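Workshop users' meeting, Orkadton
September, upstairs room, start 11 a.m.

Chair and minutes: Maricruz Ledesma, the pen having been handed to her before she sat down.

1. Minutes of the last meeting
Agreed, once the word "biscuits" was corrected to "brackets" in item 4. The order for biscuits has been cancelled.

2. The white workbench
The chair asked again for the bench to be treated as a place to work. Things put down there tend to settle and raise families. Hubáček argued that he knows where everything is. The chair asked for the spare fuses and the meeting waited. Agreed: anything left at the end of the day goes on the shelf with a name on it.

3. Leads and cables
Test leads are to be tied up after use. Cable ties are in the drawer marked Panotis, which has not held anything from Panotis for years. A new label was proposed and put off to next time, as is traditional.

4. Bags of parts
Clear bags with no label will be opened by whoever finds them and may end up in somebody's project. A box of 1000 washers has already gone this way. Hubáček declined to comment.

5. Chairs
Two office chairs are to stay downstairs. They have been travelling up for meetings and not coming home. Those present looked at what they were sitting on.

6. Storage
Rarkeo has offered shelving for up to 2 bays. Key 1726 opens the side store; please stop trying it in the front door.

7. Any other business
The kettle. Discussion was long and is not recorded.

Bench and surroundings: 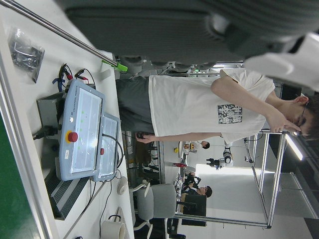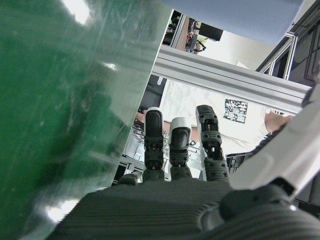

ACTIONS ARISING

Hubáček: shelf, name tags, fuses.
Maricruz: reply to Rarkeo, measure the side store first.
Everyone: leads tied, chairs back downstairs.
Next meeting same time, same room, bring own mug.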